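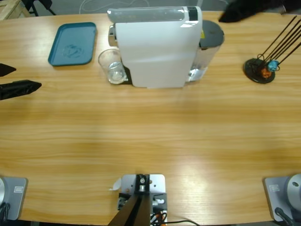
Figure 3. Single-serve coffee machine with a clear drinking glass at its left, on a wooden tabletop.

3.2 Shared Equipment and Informal Talk

Interviews were held at two office sites, referred to as Vello and Badawi, over the course of 12 weeks. Noh and Nyanda carried out the interviews, and Laizer coded the transcripts. Staff were asked where they had last spoken with a colleague from another department and what had led to the conversation. Of the nearly 200 exchanges reported, most took place beside shared equipment — printers, coffee machines, mail shelves — and few began in meeting rooms.

The two sites differed in how long these exchanges lasted. At Badawi, where coffee was brewed by the pot, respondents described brief greetings and quick departures. At Vello, where each cup was made separately, they more often described waiting in turn and talking while they waited. Several recalled raising a work problem that they would not have put in a message. Newer staff reported this more often than senior staff did.

Waiting time was reported by respondents and was not measured, and the sites also differ in floor plan. Section 4 takes up the question of layout, using the seating records described by Samir and Mulcahy.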